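Bowl task, simulated kitchen: the grip that wouldn't let go
September, bench notes, Idton sim room

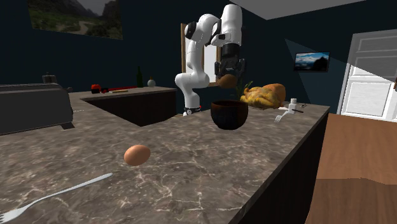 Entered by: night shift, Paterson bench | Project: Bradari | Status: open

Ran the potato-to-bowl task overnight. The arm goes over the bowl, points the gripper straight down, and is supposed to open. In 86 of 400 episodes it did not open. It hung there over the bowl with great patience until the step limit at 3000, then got logged as a success, as the checker only asks whether the potato is inside the bowl's footprint seen from overhead. Height does not come into it. I wrote that checker, so no further remarks.

First guess was friction on the fingertips. Dropped it, reran 9 of the bad seeds, same hang. The open command is being sent. It goes into the queue behind a "hold pose" that never reports finished, because the wrist jitters just outside tolerance and the controller keeps correcting it. Loosened the tolerance and the same seeds released – two of them straight onto the rim, but that's a different page.

The part that bothers me: Stasance wants this controller on the real arm next. A gripper that ignores "open" is funny with a potato. With a sleeve in it, less so. Open has to jump the queue, always, and I'd like that done before anyone moves the code across.

To do: height check in the scorer. Rescore last night's batch. Pull the success rate off the whiteboard. Egg runs wait until release is fixed.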